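Chapter 9
Sleep and the Places We Sleep

Most adults spend close to a third of their lives asleep, and most of that time is spent in one small part of the home.

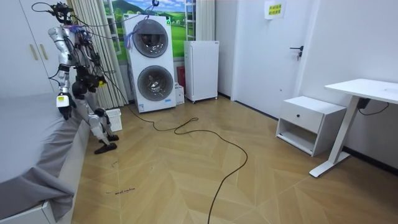
What You Will Learn

After reading this chapter, you should be able to describe the main stages of sleep, explain how light and temperature affect the body clock, and judge how well a bedroom suits the person who uses it. You should also be able to keep a simple sleep log and read one kept by someone else.

Key terms: body clock, sleep stage, sleep debt, bedding layer, dew point, sleep log

9.1 A Town That Went to Bed Early

The town of Flaltport was built around a fish cannery. The first shift began at four in the morning, and for several generations the whole town kept cannery hours. Shops closed by late afternoon. The school day started at seven. Families ate supper while the sun was still high in summer and were in bed before it set.

When the cannery closed, the hours changed slowly. The school moved its start time twice. Shops stayed open later, and a bus line to Oker made evening work possible for the first time. A household survey taken in February, some years after the closing, reached 391 homes. People over sixty were still going to bed early, often before nine. Their grown children were not. In many homes the two groups shared a wall, and noise was the most common complaint.

The Flaltport survey is used several times in this chapter. It shows that sleep is partly a matter of the body and partly a matter of work, habit, and housing. A person who sleeps badly may have a health problem. The same person may also have a thin wall, a bright street lamp, or a job that starts at an awkward hour.

9.2 The Body Clock

The body clock is a set of processes that rise and fall over about 24 hours. Body temperature is lowest in the early morning, a few hours before a person usually wakes. Alertness rises through the morning, dips after midday, and often rises again toward evening.

Light is the strongest signal the clock receives. Bright light in the morning tends to move the clock earlier. Bright light late in the evening tends to move it later. Meals and exercise also have an effect, but a weaker one.

Teenagers often have a later clock than children or older adults. A student who cannot fall asleep before 11 p.m. may be following a normal pattern for that age. Section 9.5 returns to this point when it looks at school schedules.

9.3 The Bedroom

A bedroom does not need to be large. It should be dark at night, fairly quiet, and cooler than the rooms used during the day. Bedding should be thought of in layers, so that a sleeper can add or remove one without getting up. Mattresses are covered in Section 9.4, along with the Charpentier scale, which rates firmness from 1 to 16.

Moisture is easy to overlook. A sleeping person gives off water through breath and skin, and some of it collects in the bedding. Folding back the covers in the morning lets it escape. In cold weather, water may also form on the inside of windows when the glass falls below the dew point of the room air.

Before You Read On

Keep a sleep log for one week, using the Tutenora form at the back of this book. Write down when you went to bed, when you woke, and anything that disturbed you. Fill it in each morning before breakfast. Bring the completed form to class when you begin Section 9.4.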